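The bin, the arm and the very long list of slippers

I had been in the building for less than an hour when somebody handed me a printed sheet and told me to go shopping. The shopping was done in a storeroom, from shelves of ordinary household stuff, and the sheet told me what kinds of things to bring back: something soft, something heavy for its size, something with strings on it. I came out with my arms full and feeling like a contestant on a game show.

The place is Trorkgate, a low brick unit behind a tile warehouse, and the outfit inside it is Votar, a small company that wants robot arms to be able to pick up anything at all. Boxes are easy (well, easier). Your junk drawer is the hard part, and the junk drawer is what they're after.

I'd imagined people typing code all day. There is a bit of that, in a room with the blinds down. But most of what I saw was people putting objects in a bin, letting the arm have a go, and writing down how it went. Then doing it again. And again! The project is called Zurner, and its whole purpose is to collect examples, thousands of small attempts at grabbing things, each one saved with the camera footage and the positions of the arm's joints. The learning system gets fed the lot, the good grabs and the terrible ones.

The terrible ones surprised me. I asked if they got thrown out and was told very firmly that they did not. A system that has only ever been shown success has no idea what a bad grip looks like, so a fumble goes on the pile with everything else, with its own label. There are 9 labels to choose from. "Missed" is one and "slipped" is another, and there's a separate one for when the arm picks up two things at once, which I'd have called a bonus and they very much do not.

My first bin of the morning had been mixed by someone who knew what they were doing. I say this because every object in it seemed to be a different kind of trouble.
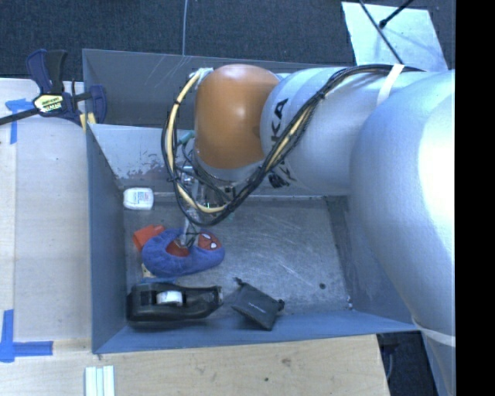 The gripper's finger reaches the opening of a Spider-Man slipper, with a tape dispenser and a drawstring pouch still to be dealt with.

I became very attached to that slipper. Think about how you'd pick one up yourself: you'd hook a finger inside, or pinch the rim, or grab the whole toe if you were in a hurry. All of those are fair, and the arm needs to see all of them. Plush is awful for a robot, too. It squashes, so the shape the camera saw a second ago isn't the shape the fingers find when they get there.

The tape dispenser is a different headache. Its weight isn't spread evenly, and if you grab it at the wrong end it swings. The pouch has its cords, which can snag on a finger and come along for the ride. I hadn't ever thought of a pouch as difficult. I now look at mine with suspicion.

Slippers, I learned, are a category. So far the team has logged 684 slipper attempts, and when I whistled at that I was told it was nowhere near enough, what with all the ways a slipper can land. Right way up, on its side, sole to the ceiling, jammed into a corner with its heel against the wall. Corners are their own little world of misery. The fingers need room on both sides of a thing, and a corner takes that away.

A word on how the bin gets filled, as I'd have done it completely wrong. My instinct was to lay everything out nicely with gaps between. No good! People don't leave things in tidy rows, and a system trained on tidy rows falls apart the first time it meets a real heap. So you tip. You hold the tray over the bin, you tip it, and you are not allowed to fix anything afterward, even if something has landed in a silly position. Especially then. I was caught nudging a sponge with one finger and had to start the bin over.

After that you step back behind the line, press the button and wait. The arm is bigger up close than you'd expect, and it moves slower than you'd expect, and I found it oddly soothing. You start rooting for it. By the third bin I was muttering encouragement under my breath, and I wasn't the only one in the room doing so.

A good shift gets through 222 attempts. I managed a good deal less, partly from asking questions and partly from the labels, which take real judgment. Is it a success if the arm lifts the thing and drops it just over the side? (Yes, if it clears the rim.) What if it lifts the thing by a loose thread? We had a proper argument over that one, and it ended up in the notes for the next round.

Grønli, the group that shares in the Zurner results, is doing the same job with kitchen tools, and the two collections will be joined up later. I asked whether that meant slippers and whisks in the same bin. It does, and the first mixed batch goes in on 23rd May. They've asked me back to tip a tray or two, as long as I keep my hands off the sponges.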